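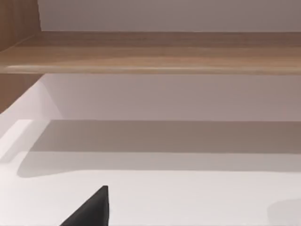
A reader in a rented flat wrote in to ask whether a long shelf that has begun to dip in the middle can be put right, or whether the board has to be thrown out. It can usually be saved, provided the wood has not split.

Take everything off and lay a straight edge along the front. Measure the gap at the centre. Up to 4 mm, turn the board over and refit it. It will flatten under its own load over the following months. Beyond that, add support.

Adding a batten

Cut a softwood batten to the full inside length of the shelf. Glue and screw it to the underside, set back from the front edge so that it stays out of sight. Clamp from the centre outwards. Drill pilot holes first and check the screw length against the combined thickness: with a 16 mm board, a screw that is slightly too long will come through the top.

Leave the clamps on overnight. Wood glue sets slowly in an unheated room, and in January it may need a second day.

Adding a wall bracket

On a solid wall, one bracket at mid-span is enough for books. On plasterboard, find the stud or use a fixing rated for the load. Spacing of around 60 cm between supports suits most household shelving. Heavy items go at the ends, over the side panels.

Surface care

Dust along the grain with a dry cloth. For grease, use warm water with a drop of washing-up liquid, wring the cloth out well and dry the shelf straight away. Silicone polish makes later repairs difficult because new varnish will not take over it.

Pale rings from cups can be reduced with a little oil left on for an hour and then wiped away. Dark rings have gone deeper and need sanding. Use 200 grit, by hand, with the block kept flat. Rounded front edges wear through quickly, so give them two light passes and stop.

Two products used on this page: Inley hard wax oil, clear satin, and the Clestunier cork sanding block. The oil needs thin coats. Rags used with it should be dried flat outdoors before they go in the bin.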